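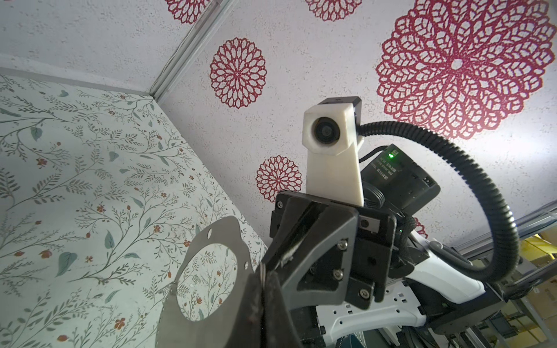 Chapter 4
Pattern and Repeat

Stand in any papered room long enough and your eye will start to wander, and sooner or later it will find the same leaf twice. When my friend Jussara Bragança first showed me how to look for it, we sat over cold coffee until well past dinner, tracing stems across her hallway and feeling very pleased with ourselves!
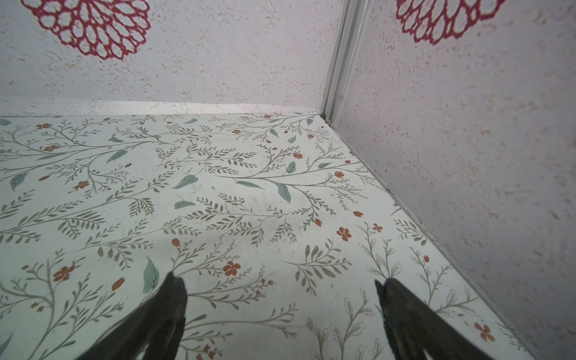
The distance from one leaf to its twin is called the repeat, and it will be our companion for the next 15 pages. A small repeat makes a busy, cozy surface. A large one gives the flowers room to breathe, though it asks more of whoever has to match the seams – as you'll find in Exercise 4.2.

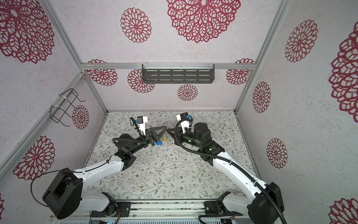

Figure 4.1 Large maroon-red motifs on the walls, with thin vines and small flowers on the floor covering.

Now, a repeat doesn't have to march along in straight rows. In a half-drop, each column slides down by half a repeat, and the eye is led along a slant. Get out your tracing paper before reading on, and keep a soft pencil handy.
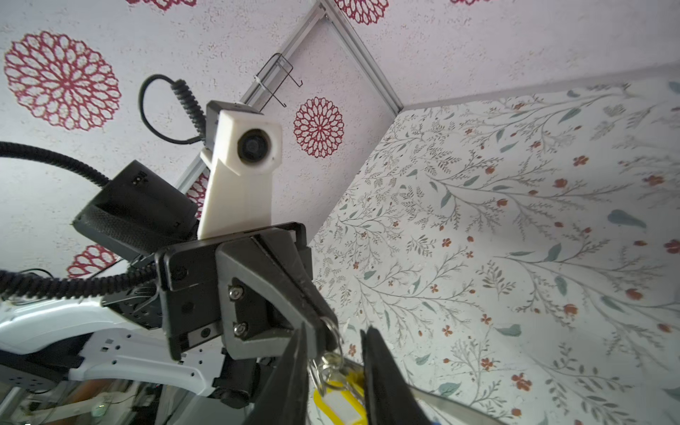
Figure 4.2 Key rings and a yellow key tag.

We'll begin with the plainest case, the square repeat, and draw one together.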